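3. The kit under review

3.1 Hardware and first inspection

The Vudik kit is sold as a complete set for recording two-handed manipulation without a robot arm. It contains a pair of hand-held grippers, the cables and a licence for the Gakel recording software. We bought one set at the list price of 990 euros and received it in April. The supplier had no influence on the tests and did not read this text before submission.

Before any task was recorded, the fingers were examined over a bare wooden tabletop. Each finger is a dark block with a flat black pad on its inner face, and small round holes are set in the upper face. We consider the pad to be the part which decides most of the grip quality, so we paid more attention to it than the manual does.
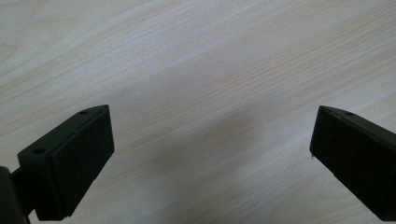

The manual advises the user to clean the pads after every session. We did this with a dry cloth only. In our experience a cleaning liquid leaves a film, and the first grasps after it are less reliable. The fingers were not exchanged during the whole study.

3.2 Choice of object

Most reviews of such kits use cups, blocks and bottles. These objects are kind to the gripper. We selected a spinner rack of thin metal rods, with a circular base and arms that spread from the centre — an object that offers very little surface to hold and that turns easily when it is touched from one side. The operator must use both hands, and the two hands must agree. Figure 2 gives the arrangement of the workplace.

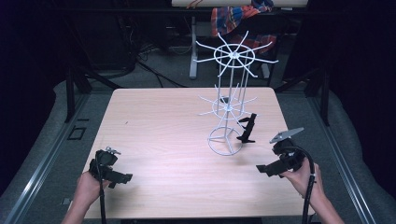

Figure 2. Table with the rack and the two hand-held grippers of the Vudik kit.

3.3 Procedure and results

All trials were made by one operator, Trinidad Ojeda, who had 2 days of practice with the kit. The recordings were judged afterwards by Rami Hattar, who did not attend the sessions. A trial was accepted when the rack was moved to the required place and both grippers had released it.

Of 900 trials, 74 were rejected. The largest group of rejected trials concerned the approach to the base. When the tip of the gripper comes close to the lower rim of the ring, the view from the gripper shows the ring and its spokes well, but the rod soon leaves the picture at the top. The operator then has to judge the height from her own eyes.
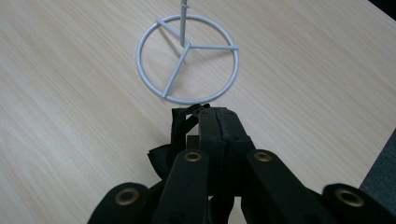
We tried also to approach from a steeper angle. This gave a better view of the hub, but the wrist became tired, and we returned to the earlier posture. The Gebru set, which we tested with the same protocol, has a longer finger and suffers less from this problem — it is however heavier in the hand.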